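Dressing the cable and re-zeroing the gripper on our bench arm

Sat 24 March
By the Reltby bench blog

Print this page | E-mail this page

I put this off for most of February, and then the arm started faulting every time the wrist rolled past a certain point. Guess what, it was the cable! So this is how I do the whole job now on the Zellside cell, start to finish. Give yourself an hour the first time.

1. Park it and kill the power

Send the arm to its service pose, hit the stop, and switch off at the controller. I wait 5 minutes before touching a connector (the manual wants less, but I like my fingers).

2. Re-run the cable

Start at the wrist and work down to the base. You want a loop on the outside of the arm that's loose enough for a full wrist roll but can't snag on the edge of the table. Mine was way too tight at the middle segment. Snug the ties by hand — if the jacket dents, back off.

3. Cover and display

Slide the plastic cover over the gripper body and smooth it flat across the display. If you can't make out the readout through it, pull it off and try again. I went through two before I was happy.

4. Zero, then hold something long

Power up, close the fingers on nothing, and save that as zero. Then set the grip force to 43 percent and give it a long piece to hold. Short parts will forgive a bad zero, a long bar won't.

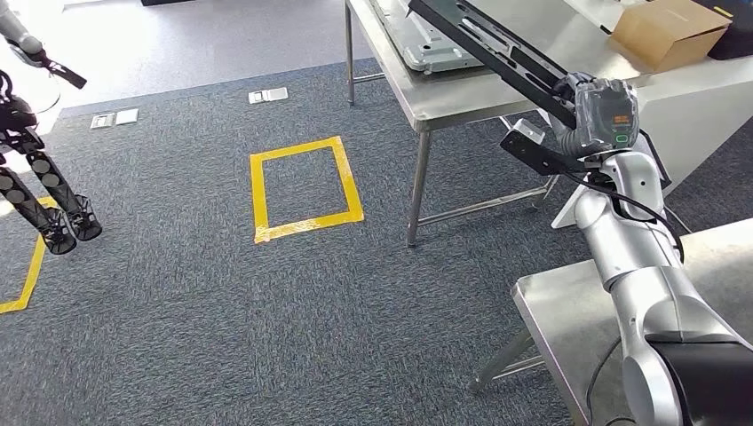 5. Run it slow

I run 96 slow cycles of the Narkach test program and stay close by with a hand near the stop. Watch the cable the whole way, mostly at the wrist. If it rubs anywhere, go back to step 2 (sorry).

6. Write it down

Put the zero value and the date in the cell log. I check the ties again at 400 hours and swap any that have gone stiff.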